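Two-arm setup for sorting small parts into bins: is this a usable chore machine yet?

Posted in Automation > Small shop and home

Sveva Villa

I help run a toy library and repair shop called Prunotwood. We lend out building sets and wooden blocks, and every set that comes back has to be sorted, checked for missing pieces and put back in its own container. Our inventory is 577 loose blocks at the moment, in mixed shapes and colors. One person sorting by hand clears the whole inventory in an afternoon. We do it once in February and again before summer, plus smaller jobs every time a set is returned.

I have been reading about two-arm tabletop systems and want to know whether one could take over the sorting step. I don't need it to be fast. It could run overnight as long as the result is right in the morning. Requirements:

Pick wooden and painted blocks up off a flat table, in any orientation, including blocks that touch each other.

Put them in the correct bin out of three.

Stop and signal if it can't identify a piece.

Run without anyone standing next to it.

I have read the older threads. Most of them are about vacuum pick-and-place for flat packaged goods, which doesn't help me, or about robot vacuums, which help even less. I also found a couple of threads about folding towels that ended in arguments.

What I can't work out is how far the published results carry over to a table in an ordinary room. The numbers I find are for a single block in the center of a clean surface. My work looks more like the table below, with part of it binned, part of it in clusters, and pieces lying close up against the side. 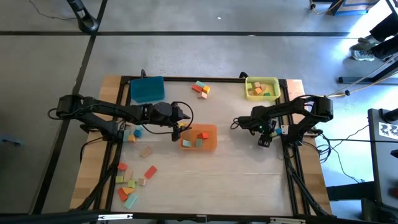 Palarar replied that the gap between those two cases is most of the problem, and that a success rate measured on isolated blocks should not be used to plan anything.

The rest of that reply, in full:

Take the single-block number and treat it as an upper limit. Three things pull it down on a real table.

Contact between blocks. With a two-finger gripper you need clearance on both sides of the piece for the fingers to go down. When four blocks sit in a tight cluster, the inner faces have no clearance. The system has to grip on the outer faces at an angle, or push the cluster apart first and look again. Pushing works, but it has to be programmed or trained as a separate skill, and it moves pieces to places you didn't plan for.

Pieces near the arm's own base. Most small arms have poor reach close in. The elbow has to fold back a long way, and the gripper may not be able to point straight down. A second arm opposite helps if the table is narrow enough for it to reach across, but then the two arms share space and one has to wait. Many people buy two arms expecting twice the output. For sorting, expect less than that, because the middle of the table gets used by one arm at a time.

Occlusion. If your camera is overhead, the arm hides whatever is under it. The usual fix is to move the arm to a parked position and take a fresh view. That costs a second or two per cycle. A wrist camera reduces the problem and adds a cable you have to manage through the full range of wrist rotation.

On your four requirements: the first is achievable at a rate that still leaves leftovers. The second is the easy one if the bins don't move. Fix them to the table with tape or locating strips. The third is where I'd spend the effort. A confidence threshold on the classifier is simple to set, but it doesn't catch the case where the gripper closes on two blocks and carries both. Check gripper width after closing and compare it to the known width of the piece. The fourth I would not do without a fenced table and an emergency stop within reach of the door.

Ismail

I ran something close to this for a season, so here are figures. Two arms, three bins, wooden shapes, parallel grippers, one overhead camera and no wrist cameras. I logged 491 attempted picks over several sessions. 385 ended with the right piece in the right bin and no human contact. That is a little over 78 percent.

I split the failures into types afterward. The largest group was pieces standing on a narrow edge or leaning on a bin wall. The gripper touched them, they tipped, and the planned grip no longer matched. Next came thin flat pieces, where the fingers closed above the surface. Triangles were bad in every session. Two parallel fingers on sloped faces squeeze the piece out like a seed.

Long pieces were a problem for a different reason. They could be picked up without trouble, but were released too early and landed across the bin rim. I raised the drop height, which made it worse, then lowered it and slowed the release, which fixed most of them.

Color was almost never the cause. If I changed the room lighting I had to redo the thresholds for pale pink against tan, and that was all. Pale blue against teal was fine as long as the exposure was locked.

Time: my cycle was 2 picks a minute including the re-look, with both arms running. At that rate your inventory is close to five hours if every pick works, and longer with retries. You said overnight is acceptable, so speed isn't your blocker. The leftover pile is. At my success rate without retries you would come in to more than a hundred pieces unsorted or in the wrong place, and the wrong-place ones are worse because you have to check every bin to find them.

What I would do in your position is have the machine sort by color only and have a person check the sets by shape. Also use shallow bins. Deep ones force the wrist to go in and it hits the walls.

Don't forget setup time. Calibration took me most of an evening, and again whenever the table got bumped.

Hukesel

just do it by hand. an afternoon twice a year is nothing, you'd spend more than that on cables. or get a set of sieves, works for beads

Sveva Villa

Thanks. Sieves won't separate by color, and most of our blocks are close to the same size.

Ismail, were your 491 picks counted with retries as separate attempts, or one per piece?

Ismail

Separate attempts. If a piece was tried three times it is in there three times. Per piece it looks better, but I didn't log piece IDs so I can't give you the number.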